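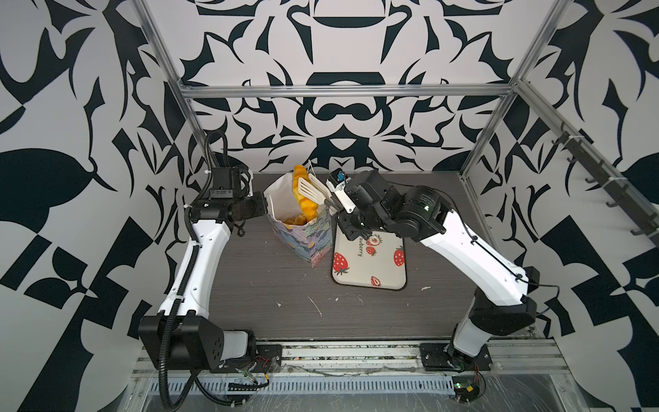

I have been promising a post about the Gallardo task for ages, and I kept putting it off until I had something good to show. Then last week the cell gave us the best fault I have ever had the pleasure of chasing, so you're getting that instead. It's much more fun than a success story!

Some background for anyone new. I work with Maeve Keane in a small workshop in Flaltanbridge, where we teach a pair of arms to do bakery counter jobs. Gallardo is our name for the bagging task: bread off the tray, into a paper gift bag, bag left standing. The left arm minds the bag and the right arm has the spatula. It sounds like nothing at all, and it has eaten most of my November.

Paper bags are wonderful, awful things. They have no real stiffness until you fill them, and then they have the wrong kind. Push too gently on the side and the bag slides off across the table when the spatula arrives. Push too hard and the mouth closes up and the bread has nowhere to go. So the left gripper runs on a force limit, a light steady lean, and we had tuned that over many happy evenings until it was lovely to watch.

Then it stopped being lovely. We'd be a good way into a session and the left arm would begin to lean harder. You could hardly see it at first. The bag would bow in a little, then a little more, and on the next go the right arm would come over with the spatula, find the opening narrower than it expected, and shove. Croissants do not enjoy being shoved. On the worst one the bag folded in the middle, the bread went down sideways and the spatula carried on pushing against the lot until the right arm tripped its own limit and both arms froze.

Freezing is the bit that worked, and I want to say so before I get on to the bit that didn't. Limits tripped, arms held, nothing dropped on anyone. I was standing well back with a mug of tea and stayed there.

The bit that didn't work was the log. It said the left arm was pressing with exactly the force we had asked for. Every sample, bang on. I sat and looked at that for a long while. If you have a robot crushing a bag in front of you and a graph telling you it's being gentle, one of them is wrong, and it isn't the bag.

My first idea was the fingers. I thought there might be butter on them, making them slip and grab. Cleaned them, no change. My second was the bags, as we had opened a new pack. Went back to the old pack, no change. Maeve's idea was better. She got out the kitchen scales, stood them on edge against a block, and had the arm press on them with no bag and no bread, over and over, while she wrote down the reading each time.

Fresh from a restart, it was perfect. She kept going. Run number 1333 on the session counter was the first where the scales and the log disagreed by enough to matter, and after that they drifted further apart every time. So the arm really was pushing harder, and really did believe it wasn't.

I love this part. Our force estimate doesn't come from a sensor in the fingers. It comes from the motor currents, minus what the arm needs just to hold itself up, and that second figure gets corrected a tiny amount at the end of each run. The correction is meant to happen with the arm parked in free air. A while ago I had moved the parking position closer to the table to save time between goes. You can see where this is heading. Parked there, the arm wasn't quite free. The cable conduit on the outside of the left arm has a big loop in it, and at the new position the loop was tugging on the wrist. Only a touch! But each correction took that tug to be part of the arm's own weight, filtered it, added a sliver, and saved it for next time.

Maeve found it by holding the conduit up with one hand (arms powered, but in hold, and with me on the stop button) and watching the estimate jump. I may have cheered.

The fix took no time at all. I put the parking position back where it was, in open air, and took out the automatic correction altogether. It now happens once, at start-up, and if the answer is far from the stored one the cell refuses to run and tells you why. We also added a check I should have had from the beginning: the left arm compares how far its fingers have moved with how hard it thinks it's pressing. If the fingers have travelled well into where the bag should be and the force still looks light, it stops. It's a crude test and I'm very fond of it.

With all that in, we ran 795 goes without touching anything, and 2 of them stopped on the new check. I went through both. In one the bag had been set down too far over and the fingers were meeting nothing. In the other the bag had a soft crease down the side and gave way early. Both good stops, as far as I'm concerned.

A few people on the Prusta forum have asked whether they should worry about the same thing. If your arm estimates force from current and you let it correct itself, go and look at where it's parked when it does so, and then look at what your cables are doing in that spot. Ours looked completely relaxed until Maeve put her hand under it.

Next up is Kollero, which is the same job with a lid. I have already bought far too many boxes. The crumbs, meanwhile, get everywhere, and I found flakes in my coat pocket this morning.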